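January, late evening

Spent the whole day on the gripper comparison again. Started at the desk a little after eight with the two-finger Grendis model, the one that came over from Kaufmann before the holidays with the finger mass set wrong. Fixed the mass, reran the drop tests, and the closing speed finally looks the same as the data sheet. It took two coffees and most of the morning.

The plan was to run both grippers through the same pick, same arm, same start pose, and change only the hand. The Lekthorpe hand has softer pads and a wider opening. The Grendis is narrow and quick. On paper the Lekthorpe should do better on short round parts, and that is what the morning numbers said: 95 good picks against 81 for the Grendis, a hundred tries each. I don't trust the gap yet. The friction value for the pads came from a table somebody typed in last year, and I can't find where they got it.

After lunch I changed the controller from position to force closing and left everything else alone. The Grendis got better right away. The Lekthorpe got slightly worse, which I did not expect. It pushes the part sideways a little before the second finger touches. I set the approach 2 millimeters lower and that helped, but then it scraped the table on some runs, so I put it back.

I moved on to the orange cylinder in the sunlit room, with the small dark arm on the green base doing the work and the white arm left standing on its pedestal in the corner. I want the wrist camera tested in hard light, and the shadows on that table are about as bad as I can make them.
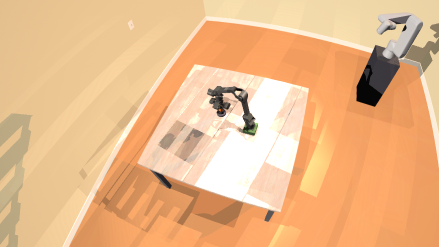 Seraina Kälin wrote back before dinner that she would stop tuning the closing force until the friction number is measured, and that a spring scale and one afternoon would settle it. She also thinks the sideways push is a timing problem in the finger joints and wants me to log both of them at the full rate. I only log one. Fair point. I answered that I'd do the logging first and ask Zinhle about the scale.

Reran with both joints logged. There is a lag of 14 milliseconds between the fingers on the Lekthorpe and almost none on the Grendis. So Seraina is probably right, though I still don't know if the real hand does it or just the model. Kilian has the real one at Ilavik -- he could check it with a fast camera if he has time.

Camera notes, so I don't forget: exposure on auto is no good, it hunts every time the arm crosses from shade to sun. Fixed exposure is better. Try 23 with the smaller part next time and keep the light where it is.

Didn't get to the report for Mirjam. Left the long batch running and came home. Leftover soup, early bed.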